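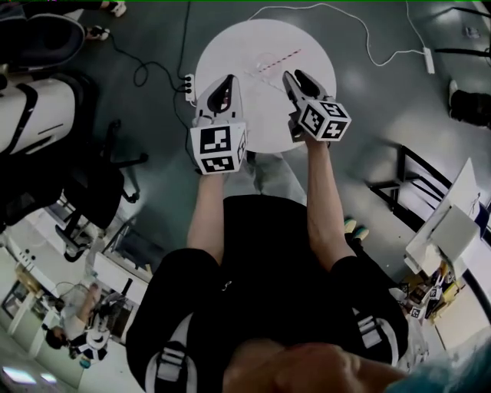 On Round Tables in Small Workrooms

17/11/2021

The furnishing of a shared workroom begins, in most cases, with the table. This entry records the considerations that led to the selection of a round white table for the workroom at Pralby, and sets out the practices adopted for its use.

The room was previously furnished with 2 rectangular desks from Lornent. These were placed against the wall and offered adequate storage underneath, but persons seated at them faced away from one another, and any task requiring access from more than one side had to be carried out on the floor. A single round table in open space was proposed in September and approved for purchase at a cost of 507, delivery included.

A round top has no head and no corners. It may be approached from any direction, and a person who prefers to work standing can do so without moving the chairs of others. The disadvantage is a loss of usable surface. Paper, trays and cutting mats are rectangular, and a portion of the edge is always wasted. Users who need to lay out large sheets are advised to reserve the long bench in the Wysocka room.

The white finish was a matter of some discussion. It shows every mark, and for that reason it is wiped more often than a darker surface would be. It also makes small parts easy to find. Lines may be marked on the top where a task calls for them, including dashed lines in red, which remain legible from a standing position. Lines that are no longer needed should be removed by the person who placed them. Faint gray traces have proved more stubborn than the red.

The floor is dark gray-green and smooth, and it reflects the overhead lighting to a degree that some visitors find distracting. A mat was considered and rejected, as its edge would have presented a further obstacle to walking.

Electrical supply remains the least satisfactory part of the arrangement. A table in open space has no wall outlet within reach, and a black power strip on the floor near its edge serves in place of one. Cables are to be routed away from the side where people stand. A floor box has been quoted by Statasari, with installation estimated at 8 working days, and the quotation is under review.

The tabletop is to be left clear at the end of each session. Chairs are returned to the wall, and items left behind are placed on the shelf by the door.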